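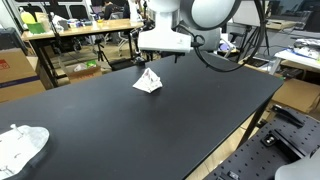 ABOUT US | Open days

February, by Līga Pärn
2 min read

Hello, and welcome to Rudance! I'm Līga, I look after visits, and if you've booked on to one of our open days then I'm the person who'll be waving at you from the door. We're a small robotics lab in Rudbridge, and twice a year we let people in to see what we do all day (mostly the robots, but you're welcome to look at the desks too).

We don't tidy up much for visitors. You'll find boxes, tripods and coats where they usually are, and people getting on with their work while you wander about. I like it that way. When I first came here, as a visitor myself, it felt like being let into somebody's shed, and I stayed until they put the lights off!

The bit everyone asks about is the paper table. It's a big black table with a white arm over it and a crumpled sheet of paper underneath, and I know that sounds like nothing much. But paper is horrible stuff for a robot. It folds, it slides, and it's never the same shape twice. Kenji Mahmoud runs that demonstration and will talk about creases for as long as you let him, so do bring questions.

Doors open at 9 and the first demonstration is usually going by the time you've got your coat off. Children from 7 upwards are very welcome with a grown-up. Please stay on your own side of the table while the arm is switched on, and ask before you pick anything up. Tea is in the Gallagher room, biscuits too if you're early.

School groups should write to Quyên Tôn, who does a shorter tour with more sitting down.

Comments

Rosalind Ferreira: Came with my two last time and they've been scrunching up paper at the kitchen table ever since. Is there parking?

Līga Pärn: Love this! Yes, behind the Tromeck building, free all morning.

Zhenhua Dong: Will the paper demo be on in the afternoon as well? I can't get there before lunch.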